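Saturday, bench 2, grip pad trial

Second day with the Mirkthorpe pad kit. The kit is on loan from Samarakoon until the end of the month, then we either pay for it or box it up. What comes in the bag: mesh pads, a primer pen, a plastic spreader and a one-page sheet. The sheet is thin. It gives a pad life in cycles but doesn't say what object or what force they used, so I'm treating that number as marketing until we have our own.

Plan was 300 picks per set, mixed objects, table cleaned before the start and not again. Stopped at 200 to look things over and write this up.

Things to grab today were the paper bag, the cardboard box and whatever else was out on the table. Force setting stayed at the Waria default all morning. I did not touch the speed. 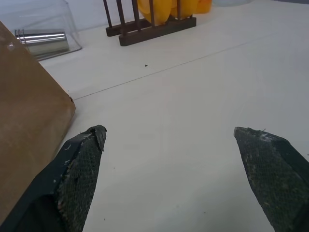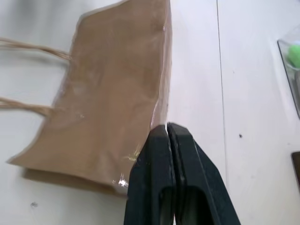

Drops logged: 17, nearly all in the first hour, before I redid the approach height. I would not put those on the pads. After the change it settled down and I could leave it running while I did email.

Wear is the real question. Mesh pads get scuffed and chip at the edges, and I want a number for when to swap them. Proposal: swap when the end of a pad lifts enough to catch a fingernail. Crude, but everyone here can do it the same way. Somebody please try it on the bench 1 set and write down what you get.

Mukier quoted us for a molded pad last December. Costs more per pair, no primer, and they claim a swap takes two minutes. Mirkthorpe's took me a lot longer, most of it waiting on the primer. If we swap often, that waiting adds up to more than the price difference.

To do:
Finish the last 100 picks Monday with the same settings.
Ask Samarakoon if the primer can be bought by itself.
Ask Mirkthorpe what the cycle figure was measured on.
Get one Mukier pair in before we decide.

Spare pads are in the drawer under the charger. Put the cap back on the primer pen, it dries out.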